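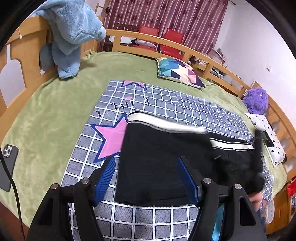 A checked sheet with pink stars on a light green blanket.

Reusing rinse water: an interview with Oksana Didenko
21 October 2018

Oksana Didenko has spent most of the past year in laundry rooms. She runs the water program at Inovon, a small consulting firm that helps towns prepare for drier summers, and her current project is in Pradholm, where the reservoir has not filled since the spring before last. The project puts household rinse water to a second use, mostly on trees and shrubs, so that less drinking water goes onto the ground in the dry months.

We met in the Inovon office, on the upper floor of a former feed store. She had come from a site visit and had another one in the afternoon.

The Pradholm trial started in April with 75 homes. Each one got a diverter valve on the washing machine outlet and a line running to the yard. "The valve has two positions," Didenko said. "One goes to the sewer and one goes to the garden. If you wash diapers or use bleach, you turn it to the sewer. That was the whole training, more or less. It took longer to find parking on some of those streets."

The town had looked at larger measures first. A second pipe network for treated wastewater was priced and dropped. A ban on lawn watering was passed and is still in force, but street trees and yard trees started dying in the older neighborhoods, and the trees were what kept those streets bearable in the heat.

"People talk about adaptation and they picture a sea wall," she said. "Pradholm is inland. Its problem is that it gets hot, it doesn't rain for months, and then it rains too hard for the ground to take it in. Shade matters a lot in a place like that. You can't let the trees go and then plant new ones when the weather improves. A new tree needs more care than an old one."

She is careful about what the trial has shown. Meters on the garden lines recorded an average of 216 gallons a week per home over the summer, but the range was wide. Large families sent far more than that, and a few homes sent almost nothing. In 9 homes the valve was turned to the sewer early on and stayed there.

"We called all of them," she said. "Two had moved. One man had a dog that dug up the line and he didn't want to deal with it again. The others forgot, or they weren't sure about the soap and didn't want to ask. I would like to have caught that in the first month. We caught it in the fourth."

Soap has been the most common question. Inovon asks households to use liquid detergents low in salt and free of boron, and it mailed out a list of what to look for on a label. Didenko said the list was too long and has since been cut to one side of a card. Soil samples taken at 18 of the homes in late summer showed a small rise in sodium at two of them. Both had been using powder.

"Powder has fillers, and a lot of the filler is salt," she said. "It's fine for clothes and bad for clay soil. The soil closes up and then water sits on top. Once those two families switched, we asked them to run the valve to the sewer for a while and let the rain do some work. We'll test again after the winter."

The hardest part, she said, was the permit. The county health rules treated any water from inside a house as sewage. Changing that took longer than designing the system. The rule that was finally written allows laundry water only, with no storage tank, and it has to be released under mulch where people and pets won't touch it.

"I think the rule is reasonable," she said. "Some of my colleagues wanted showers included. Showers would give you more water, but you have to get under the floor to reach the drain, and in these houses that's an expensive afternoon. The washing machine is standing right there with a hose on the back."

Cost is a point the town council raised more than once. Didenko said the parts are cheap and the labor is not, and that the labor varies with where the machine stands. A machine on an outside wall is a short job. One in the middle of the house can mean drilling through a joist -- or giving up and moving on to the next address.

Renters were left out of the trial, a decision she regrets. The grant required the property owner's signature, and most landlords did not answer the letter. She hopes to change that in the second round, which would move to the Manríquez neighborhood, where most homes are rented and there is very little shade.

"That's where it should have started," she said. "The hottest blocks in town are there. But we had a deadline and we took the people who signed."

A second firm, Jalen, has been hired to look at the same streets from the other direction and work out how to hold storm water in the planting strips. The two projects will share soil data. Didenko expects some disagreement over where the curb cuts should go -- her garden lines run close to the sidewalk at several addresses -- but she said it was better to have that argument on paper before anyone digs.

Asked whether she has the system at home, she said she does, and that hers waters a fig tree and part of a hedge. The hedge is doing better than the fig.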